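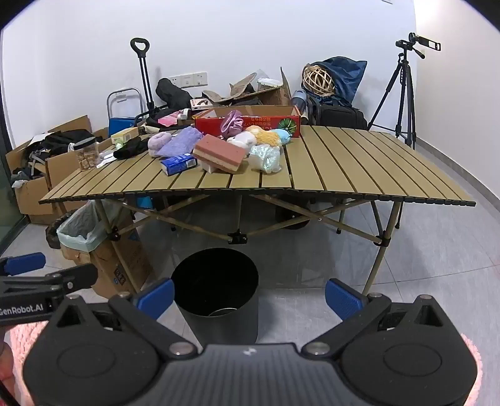 Tahsin Roy wrote that the Grellberg roll-top table fits in a hatchback with the back seats up, and that the carry bag could be an inch wider.

**Grellberg Roll-Top Camp Table, 40 in.**

The slats roll up around the legs -- no tools needed. Packed weight is 13 lb.
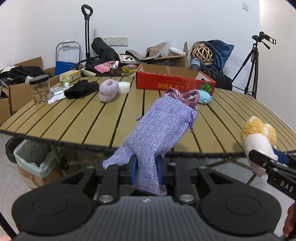
Spare slats are sold singly as part no. 357. Allow 7 working days for delivery. Wipe the top with mild soap and let it air dry before rolling.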